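Chapitre 7
Concevoir et conduire une étude en interaction humain-machine

À la fin de ce chapitre, vous devriez pouvoir :
formuler une question de recherche qui se prête à une étude avec participants ;
distinguer une étude en laboratoire d'une étude de terrain ;
choisir entre un plan intra-sujets et un plan inter-sujets ;
repérer les principales menaces qui pèsent sur la validité d'un résultat.

7.1 De l'idée à la question

Les chapitres précédents ont traité des interfaces du point de vue de ceux qui les conçoivent. Celui-ci s'intéresse à la manière dont on vérifie ce qu'elles font aux personnes qui s'en servent. Une équipe pense qu'un retour vibrant aide à régler un thermostat sans le regarder ; elle a construit un prototype, l'a essayé elle-même et en est satisfaite. Elle n'a encore rien montré.

Pour passer de l'idée à l'étude, il faut une question à laquelle des observations peuvent répondre. « Le retour vibrant est-il utile ? » est trop large. « Les utilisateurs atteignent-ils plus vite la température demandée avec le retour vibrant que sans lui ? » désigne une tâche, une mesure et une comparaison. Ce second énoncé laisse de côté le confort, la préférence et la fatigue, que l'on pourra étudier à part ou relever par questionnaire après la tâche.

L'exemple qui nous servira tout au long du chapitre est l'étude Oncombe, consacrée à un bouton rotatif dont la résistance varie selon la valeur affichée. Elle s'est déroulée en deux temps : une expérience contrôlée dans le laboratoire de Punbridge, puis un déploiement dans des logements du quartier de Zerstead. L'expérience a réuni 188 personnes, dont 178 ont été retenues pour l'analyse. Les autres n'avaient pas terminé la série d'essais ou avaient demandé le retrait de leurs données.

7.2 Le laboratoire et le terrain

Au laboratoire, l'expérimentateur fixe l'éclairage, la hauteur du siège, l'ordre des tâches et la formulation des consignes. Si deux groupes obtiennent des résultats différents, on peut plus facilement attribuer l'écart à la condition étudiée. En contrepartie, le participant se sait observé, il exécute une tâche qu'il n'a pas choisie et il dispose rarement de plus d'une heure pour se familiariser avec le dispositif.

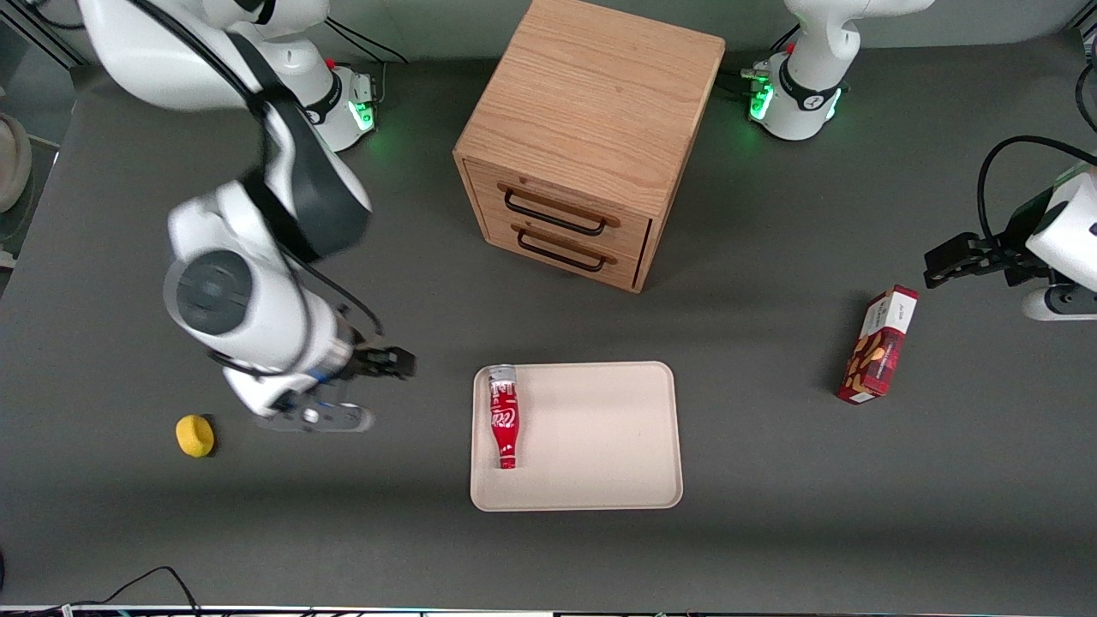 Figure 7.1. Bras robotisé blanc à pince à deux doigts, au-dessus d'une table grise.

L'étude de terrain inverse ces avantages. Les participants de Zerstead ont utilisé le bouton chez eux, à leur rythme, en préparant le repas ou en parlant au téléphone. Le journal du dispositif contenait en moyenne 424 manipulations par logement. Beaucoup étaient difficiles à interpréter : un enfant avait pu jouer avec le bouton, ou quelqu'un l'essuyer avec un chiffon. Les entretiens menés à domicile ont permis d'en éclaircir une partie.

Les deux approches se complètent souvent. L'ordre dépend de ce que l'on sait déjà. Quand on ignore encore quelles situations comptent pour les utilisateurs, quelques visites sur place évitent de mesurer avec précision une tâche que personne n'accomplit.

7.3 Intra-sujets ou inter-sujets ?

Dans un plan intra-sujets, chaque participant passe par toutes les conditions. Il est comparé à lui-même, ce qui réduit l'effet des différences individuelles et permet de travailler avec un effectif plus faible. Le risque tient à l'ordre : la deuxième condition profite de l'entraînement acquis dans la première, ou souffre de la fatigue. On y remédie en partie par le contrebalancement.

L'étude Oncombe comparait 3 niveaux de résistance selon ce plan. Les six ordres possibles ont été répartis entre les participants à l'aide du logiciel Assefa, qui tirait l'ordre au début de la séance sans que l'expérimentateur puisse le modifier.

Dans un plan inter-sujets, chaque participant ne connaît qu'une condition. Ce plan s'impose lorsque la première exposition change durablement la personne, par exemple si l'on étudie la découverte d'une interface inconnue. Il demande davantage de participants et une affectation aléatoire aux groupes.

Termes à retenir : variable indépendante, variable dépendante, contrebalancement, effet d'ordre, validité interne, validité écologique.

La section 7.4 examine le choix des mesures, en commençant par le temps d'exécution et le taux d'erreur.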